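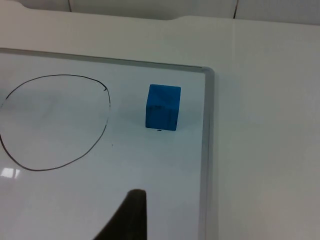

How to Set Up Block-in-the-Circle on a Whiteboard

You need a small whiteboard, a black dry-erase marker, a few blocks and a table you can spare until supper. The rules take less time to learn than the marker takes to find.

1. Lay the board flat on the table. Press each corner. If it rocks, fold a piece of paper and shove it under the guilty one.

2. Draw a circle. Do it freehand, in one go, and then leave it alone. My brother-in-law, Gillespie Lindsay, once traced a dinner plate, wiped it off, traced a saucer, and by then both kids were in the yard. A lumpy loop plays fine. It only has to be a good bit bigger than the block.

3. Choose a block for each player, in different colors. Ours have been around, and the scuffs don't hurt anything. 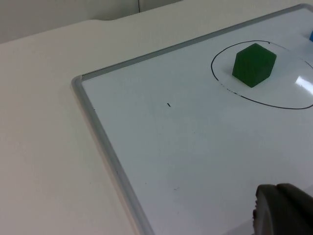

4. Take turns. Set your block outside the line and give it one push with one finger. All the way inside is two points. Touching the line is one point and, in our house, an argument.

5. Settle gaps in the line before you start. Sleeves rub the ink away, so we play that a gap counts as line. Senyo Boateng plays that a gap counts as nothing, and he is welcome to at his own table.

6. Play to 31. Keep score on paper. If you keep it on the board, somebody's elbow will win.

For older kids, make the circle smaller or have them push with the wrong hand. For very young ones, skip the points and call out "in" or "out."

Wipe the board the same day. Marker left on since Wednesday needs a damp cloth and more patience than I keep in the house.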